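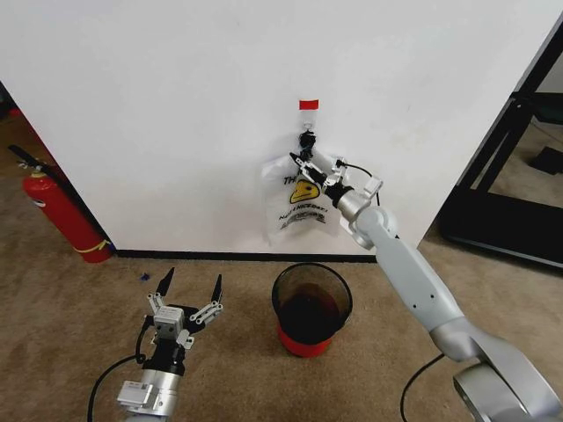

The Brarel wall hook is a small utility hook for light household items. It goes on painted drywall, tile, glass and finished wood, and it comes off without tools. Most buyers use it for keys, dish towels or a dust brush. It also does well as a spot for plastic shopping bags you plan to use again, like a "Have a NICE DAY!" bag hung flat against a white wall. One hook takes up very little space, so it fits beside a door or inside a closet.

Hooks are sold in packs of 24 with matching adhesive strips. The item number is 394. Each hook holds up to 5 pounds – less on textured paint or wallpaper, where we don't recommend it.

To install, wipe the wall with rubbing alcohol and let it dry. Press the strip on firmly, then attach the hook and leave it overnight before hanging anything. 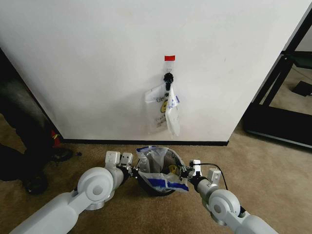 Borkowska wrote to us that hers had stayed up through a humid August in a laundry room, but that the strips were hard to peel in cold weather. Warming the strip with a hair dryer for a minute helps. Pull it slowly, straight down along the wall.

Replacement strips are sold separately and fit all Brarel hooks made since the November 2020 redesign. Older hooks have a narrower back plate and need the previous strip, which we still stock in small amounts.
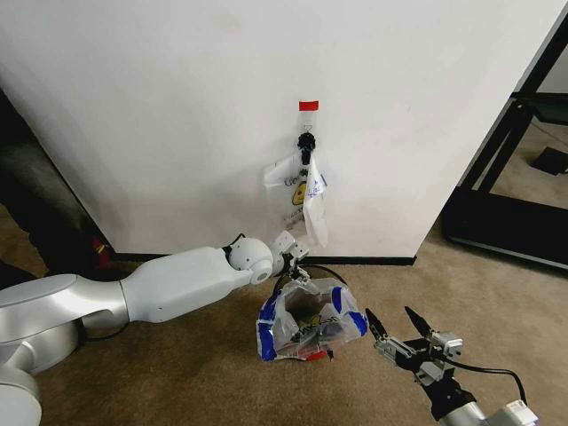
If you aren't sure which version you have, check the back plate. The newer one has a rounded top edge.

Orders ship from our Verkville warehouse. Cartons of 400 are available to stores and property managers through Wimedska – ask for the trade price list. Unopened packs can be returned for a refund. Opened packs can be exchanged if a part is missing or damaged.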